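Clearing a polished coffee table without scratching it

February 20, 2018

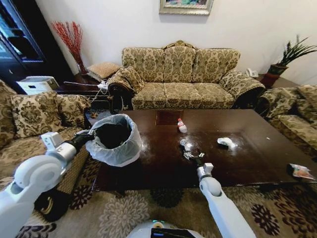
The order of work matters more than the cleaner. For the first year in the Rornden house I wiped first and picked up trash as I went, and the finish has the marks to show for it. Grit gets under a wrapper, the cloth pushes the wrapper, and the grit goes along with it.

My current procedure has 4 steps and takes 9 minutes, including the walk to the outside can.

1. Bring the bin to the table. Carrying trash across the room one handful at a time drops crumbs into the rug and the seat cushions. I use a plain white plastic bin with a liner that is a size too big, so the slack folds over the rim.

2. Remove bottles first. A small water bottle lying on its side will roll if the table is bumped. Check that the cap is tight before lifting. Ours go in the trash only if they can't be recycled; Jeltthorpe takes clear plastic but wants the caps left on.

3. Remove wrappers and tissues by lifting straight up. Do not slide them. Snack wrappers usually have salt inside, and salt is abrasive enough to dull a gloss finish. Clear wrappers are easy to miss on dark brown wood with light reflecting in it, so look across the surface from a low angle.

4. Dust dry, then wipe damp. One microfiber cloth for each. Wring the second cloth until it no longer drips, and follow the grain.

Smudges are a separate problem. Pale patches on a glossy top can be skin oil, old polish or moisture under the finish. Oil comes off with a drop of dish soap in warm water. Built-up polish needs mineral spirits on a rag, tested underneath first. Moisture marks I leave alone for some 53 hours before deciding anything, and most have faded by then.

I tried the Purside spray in June and stopped using it. It looked good for an evening and then showed every fingerprint. The Kettunen paste wax is slower to apply but has held up better, buffed by hand. I got 600 grams of it and have barely made a dent.

The damask on the sofa and armchair gets vacuumed with the brush head after the table is finished. The carved trim needs a dry paintbrush, and I still haven't found one with bristles soft enough for the scrolls on the arms.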